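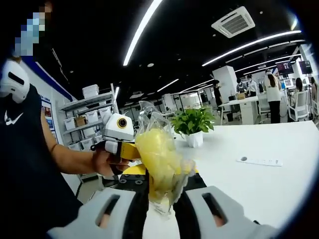 Drestcombe 9 is a desktop program that takes recordings from hand-held grippers, lines up the two hands and turns them into training files for a policy. I have used it for one season, on a workstation with 24 GB of video memory. Import is quick. Tracking is good in rooms with plenty of fixed detail, and shelving with white bins or a plant at the far side of a white table gives it enough to hold on to. Clear plastic is harder. With a crinkled bag between grey finger pads, the object mask kept jumping to whatever was inside, and I fixed 52 clips by hand.

The timeline editor is the best part. You can trim both hands together or nudge one against the other, and undo works properly. Export to Hoseo format took 40 minutes for a full day of clips – slow, but it never failed.

The manual is thin. Gripper width calibration gets one paragraph, and the default is wrong for wide finger pads. Wendelin Schwaiger's notes on the user forum cover it better.

I would buy it again for the editor. If most of your work is bags and film, try the trial version first.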